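From: Torben Lenz
To: card-handling list
Date: 21 January 2023
Subject: Re: Sorting order for mixed decks

On the list, Plandinness wrote:
> We have a crate of loose cards from the club evenings and want to
> make full decks out of them again. Is it quicker to deal into suits
> first, or into ranks? And does it matter what finish the cards have?
> Ours are a mixture, mostly Leitner, some older than that.

Suits first, in my experience. Four piles fit on any table and you can reach all of them without shifting your seat. Thirteen rank piles do not fit, and the far ones get knocked.

For two decks mixed together, jokers included, you should finish with 108 cards. Count before you sort. If the total is short, there is no point in going on to the second pass until the missing ones have been looked for in the crate.

The procedure we use at Drasholm:

Square the whole lot face up. Take a hand's worth, fan it, and pull cards from the front. Put each one down flat on its suit pile – do not throw it, as a slick card will slide off the far side. When the hand is empty, square the piles and take the next lot. Once the suits are done, pick up one suit at a time and put it in rank order in the hand, ace at the bottom.

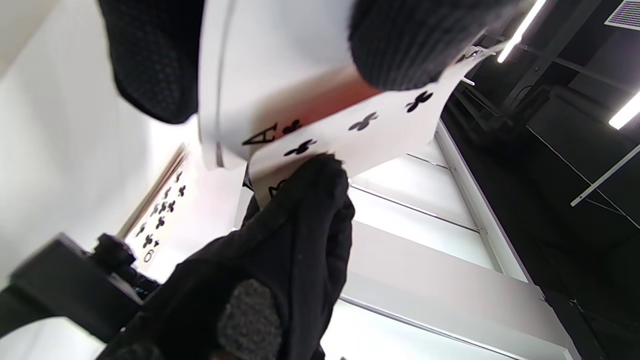
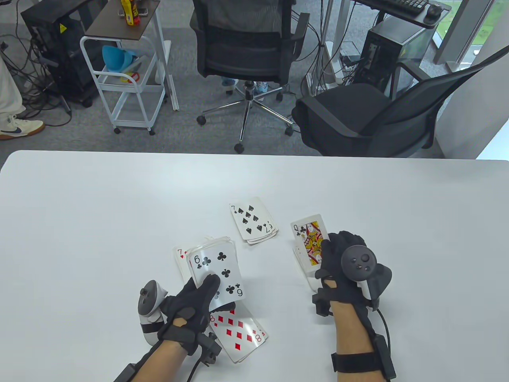
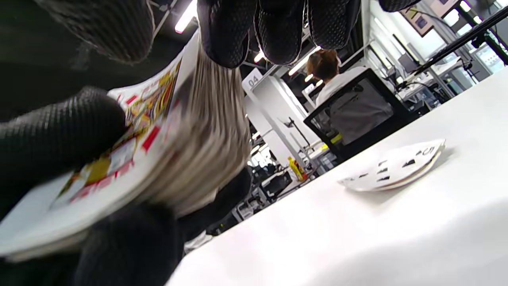 Cards in gloved hands; a white table in the second and third.

On finish: it matters more than the order of sorting. Linen-finish cards separate easily in a fan. Smooth ones cling in pairs, and a pair that goes down as one card will spoil the count later. If you wear gloves, check each card with a small sideways push of the thumb before you put it down. Smooth fabric slips on a coated face, and a fingertip with some texture to it does better.

A court card is easy to place by its picture, but clubs and spades get confused at speed, the six and the nine likewise if you only glance at the corner. Read the pips on the low cards and the index on the high ones.

Riffling at the end is optional. I do it twice, gently, to find bent cards. Anything that stays curled goes under a weight overnight, and if it is still curled the next day I take it out and replace it from the spares. The Cumov spares are slightly narrower than the Leitner ones, so keep the two apart.

Time for two decks is roughly 2 minutes per suit once you have the habit.

Torben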